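开放日,叠衣服的那张桌子前面人最多

我到的时候签到台已经排到门口了。2023年4月4日,Plivau的开放日,说好九点半开门,九点二十里面就站满了人。胸牌是手写的,我的名字少了一笔,没去改。咖啡在左手边,很淡。接待的人塞给我一张折页,背面印着平面图,楼梯画反了,害我先上了一趟二楼,又下来。

先说结论,赶时间的读者看完这段可以走:一家做了很多年洗衣房设备的公司,在学着让机器叠衣服。离能卖还有距离。他们自己也这么说,说得比我想的痛快。

Plivau的老本行是烘干机和传送线,客户是酒店、养老院、几所寄宿学校。老厂房改的展厅,地上还留着黄色的通道线。布草那一块早就自动化了,床单毛巾,四四方方,进去出来,机器一天到晚地吃。参观的人走过那条线基本不停步。我停了一会儿,噪音不小,讲解员的耳麦又坏了一只,听了个大概。

难的是个人衣物。T恤、背心、睡裤,大小不一,从烘干机里出来团成什么样的都有。Ivone Medeiros管这个项目,个子不高,语速极快,我笔记跟不上她。她原先在Araújo做包装机械,纸盒子干了十几年。“纸盒子你推它,它就往前走。”她说,“衣服你推它,它往哪儿走都行。”

这句话她当天大概讲了不止一遍,后来我在另一拨人那里又听见了。

演示区在展厅最里面,三面浅色隔板围着一张木纹台面,两只机械臂,白的臂段,黑的关节,线是紫的。台面右边搁一只黄色的塑料盆,衣服堆在里头。活儿听上去一句话:从盆里拿出来,摊平,叠好,放到一边。

拿出来这一步就够讲半个钟头。Ismael Seixas负责给我们这一组讲,写控制程序的,穿一件起球的灰毛衣,说话前总要先“嗯”一声。他说抓取点的选择是整件事里最花时间的部分。一件衣服揉成一团,领口在哪,下摆在哪,袖子是不是翻在里面,人伸手一拎就知道个七八成,程序得先猜,猜完拎起来,再看,再猜。两只夹爪各管一个角,往外一绷,能绷直就算赢了一半。绷不直就放下重来。

有位女士问,能不能干脆把衣服吹平。Seixas说试过,嗯,吹到地上去了。大家笑。
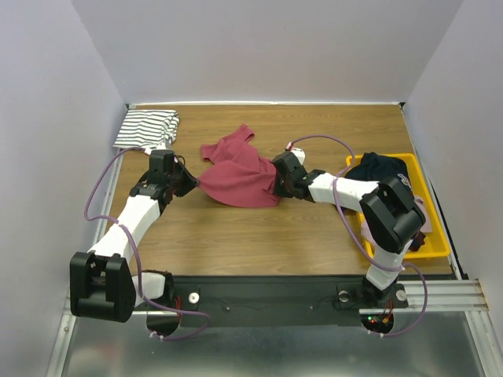
我旁边站着Dalva Bragança,一家养老院的洗衣房主管,坐了两个小时的车过来的。她看得比谁都仔细,手一直在动,跟着机器的节奏在空气里比划。她那儿住着200位老人,衣服每件都缝了名签,洗完叠好按房间送回去。叠是四个人在叠,最老的一位明年退休。招不到人,她说,招来的干三个礼拜就走。

我问她觉得这东西怎么样。

她想了想。“慢。”

又想了想。“可是它不走啊。”

她接着问了Seixas一串问题,全是我想不到的。扣子怎么办。带魔术贴的怎么办,魔术贴会勾毛线。袜子呢。老人的衣服常有改过的,一边袖子短一截,机器认不认。Seixas答了扣子,答了一半魔术贴,袜子他直接摆手,说不碰,袜子至少今年不碰。改过的袖子他掏出手机记了下来。

关于速度,我得写清楚,因为折页上写得含糊。Medeiros给的说法是,他们内部测试用的一批衣物共593件,全是短袖和背心,其中449件一次叠成,不用人插手。剩下的要么重来,要么人上手扯一把。她没有给每件平均要多少秒,我追问了两回,第二回她说“比你慢,比我也慢”。也行吧,至少没糊弄。

什么叫“叠成”也有讲究。他们自己定了个标准,四边对齐,误差不超过一指宽,袖子不能露在外面。这标准是谁定的?仓库里的Luana Bezerra定的,她在公司叠了多年样品,展会上的毛巾都出自她手。工程师叠出来的她一律不认。Bezerra当天也在,站在围栏外头,抱着胳膊。有人起哄让她跟机器比一场,她不肯,说没意思,跟小孩比什么。

后来茶歇的时候还是有人把她拉到一张长桌旁边,她顺手叠了一摞,说话都没停。我没掐表。反正咖啡还没凉。

教机器的办法,跟我原先以为的不大一样。我以为是写规则,先折左边再折右边。Seixas说早期是这么干的,去年10月以前都是,规则写了厚厚一本,碰到一件领口大点的就全乱。后来改成人来带,操作员握着一对手柄把整个动作做一遍,机器在这边跟着做,数据存下来,攒够了再训练。操作员一天最多带20件,再多手就酸了,动作也走样,走样的数据比没有还糟。

带得最好的是谁?又是Bezerra。工程师里带得最好的那位,她评价是“还行,像在叠地图”。

(这里插一句,手柄那套东西当天没有开放给观众试,折页上写的是可以试。好几位家长带着孩子来就是冲这个,在门口跟工作人员理论了一阵。最后给孩子们每人发了一个钥匙扣。主办方下次印折页前最好对一遍。)

中午之前最后一轮,人换了一拨,后排的踮着脚。轮到条纹的衣服。条纹这事我本来没当回事,Seixas倒来了精神,说条纹对视觉是又好又坏,好在能看出布料往哪个方向走,哪一块是翻过来的,条纹一拐弯就知道有褶;坏在碰上褶子叠褶子,线条乱成一锅,程序容易把褶当成边。纯色的正相反。深色纯色最头疼,藏青的、黑的,堆在一块儿,哪件是哪件都得琢磨。他们试过在盆里加灯,反光,又拆了。

人群里一个男的喊了声“用黄盆不就是为这个嘛”,Seixas冲他竖大拇指。换盆之前用的是灰的,吃过亏。

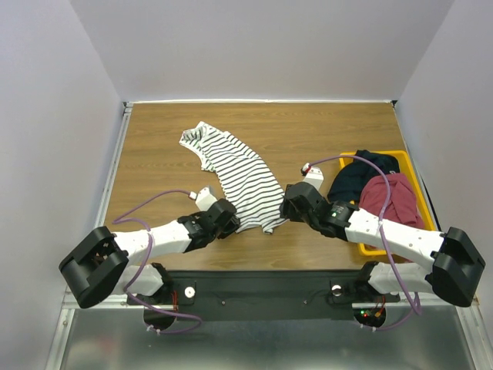 谁会买

下午的座谈我只听了前一半。台上四把椅子,坐了三个人,第四位堵在路上。

Everaldo Tavares代表Sevelov,连锁洗衣店,门店开在小城市居多。他是那天唯一把账算到台面上的人。他说店里最贵的不是水也不是电,是收尾,洗完了之后那一段,叠、装袋、对单子。他愿意为这个花钱,但有个前提,机器不能占掉一个人的地方还要再配一个人看着。“那我等于请了两个人,其中一个还不会接电话。”

Medeiros坐在他旁边,点头,没反驳。她说目前确实得有人看着。现在的目标是一个人看好几台,没做到。几台?她说先做到两台再讲。

主持人想把话题往“未来家庭”上带,家里也摆一台什么的,被Tavares一句话挡回去了:家里谁有那么大张桌子。

有听众提到Zorano,前几年也做过类似的东西,发布会办得很热闹,后来没了下文。问Plivau凭什么不一样。场面静了一下。Medeiros说她认识那边好几个人,都是很好的工程师,她不觉得自己这边更聪明。区别可能在于Plivau卖烘干机,叠衣服这事做不成,公司明天照样开门。可以慢慢磨。她又补了一句,衣服从自家烘干机里出来是什么状态他们心里有数,温度、湿度、团得多紧,这些别人拿不到。

我觉得后半句才是重点,可惜主持人没接,转去问政策了。

站在机器旁边的人

回到展厅,人少多了。演示停着,有个年轻的技术员蹲在前面理线,扎带剪了一地。我问他一天下来最常出的毛病是什么。他说夹不住。薄的料子从指尖滑走,厚的一次夹起两层。夹爪的指头换过好几版,太尖了勾丝,太钝了捏不起边,现在这版算折中。勾坏过多少衣服?他笑笑,指了指墙角一个纸箱,我没去翻。

测试用的衣服是员工捐的。行政发过一封邮件,大意是家里不穿的短袖都拿来,洗干净再拿来。所以盆里颜色尺码都很杂,技术员说这样反倒好,买一批新的全是一个尺寸,练出来的本事到了洗衣房用不上。最难叠的一件是谁捐的,公司上下都知道,一件穿得太久、整个歪了的旧背心。财务部的。

Bragança还没走。她在等车,顺便又回来看了一眼。我问她会不会跟院里申请,她说不会,今年不会,预算早定了,定的是换两台烘干机。不过她要了Seixas的邮箱,说回去寄一箱改过袖子的衣服给他练手,都是家属不要的。Seixas说好,真的好,越怪越好。

她还跟Bezerra聊了起来,两个人站在围栏边上聊名签该缝在领口还是下摆。聊了得有一刻钟。领口的容易磨,下摆的老人会自己拽掉。没聊出结果。旁边两个工程师听着听着也凑过去,因为名签缝在哪里,夹爪就得避开哪里,这事他们之前压根没想过。

我出门的时候快四点了,门口的咖啡换了一壶,还是淡。

下一次开放日在10月,报名办法说会贴在公司网页上,我写稿的时候还没看到。Medeiros说到时候想加上长袖。长袖的难处她给我讲了一路,从展厅讲到停车场,要点是袖子会自己缠到一块儿去,先解开才谈得上叠,而解开这一步眼下还得靠人。Seixas在后面跟了一句,嗯,连帽的别问。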